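## 4. Recording demonstrations in the simulated dining room

This section covers recording one batch of pick-up demonstrations for the Flolgate learner. Complete section 3 first. The scene must load without errors and the arm must respond to the hand controller.

### 4.1 Before you start

1. Open Gulambridge and load the dining room scene.
2. Select the task from the list. Each task names one target object.
3. Type the instruction that will be stored with the batch. Use a short sentence, such as "pick up the chess piece".
4. Set the episode limit to 2000 steps.
5. Open both camera views and check that the tabletop can be seen in each.

**Note:** Object positions are shuffled at every reset. Do not move objects by hand to make the reach easier.

### 4.2 Recording an episode

1. Press **Reset** and wait until the objects have stopped moving.
2. Press **Record**. The timer turns green.
3. Bring the arm over the table with the gripper open and the fingers pointing down.
4. Stop above the target, line up the fingers, then lower slowly.
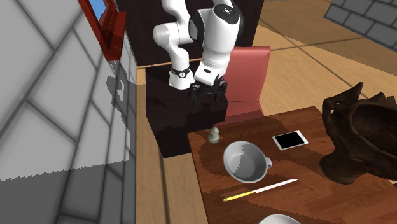
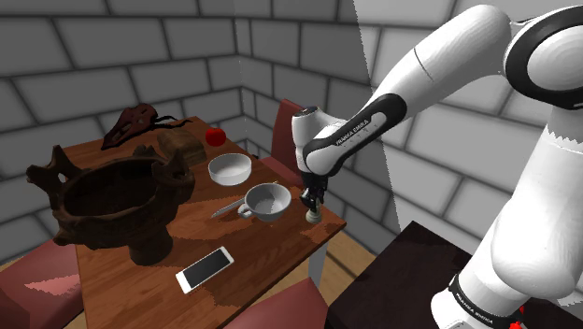

5. Close the gripper and hold for 2 seconds before lifting.
6. Lift straight up until the object is clear of everything near it.
7. Press **Stop**, then mark the episode as **Good** or **Failed**.

**Caution:** Do not press **Reset** while the timer is green. The episode will be saved with a jump in the joint positions, and the Jisport converter will reject the whole batch.

Failed episodes are kept. If you knock over another object but still lift the target, mark the episode as **Failed** and add a comment. If you miss the first grasp, you may try again within the same episode, up to 3 attempts.

### 4.3 Checking the batch

1. Play back 5 episodes at normal speed, including the first and the last.
2. Confirm that both views start on the same step. A delay between them usually means that one window was minimised during recording.
3. Check that the stored instruction matches the object lifted.
4. Run the Jisport converter and read the log. Warnings about missing depth data can be ignored.
5. Copy the converted files to the Flanagan drive, in the folder for the current task.

**Note:** Batches recorded before the July release use the old gripper scale. Convert them separately with the legacy option switched on.

Requests for new target objects go to Ultan Ó Súilleabháin. Include the task name and the instruction you want to use.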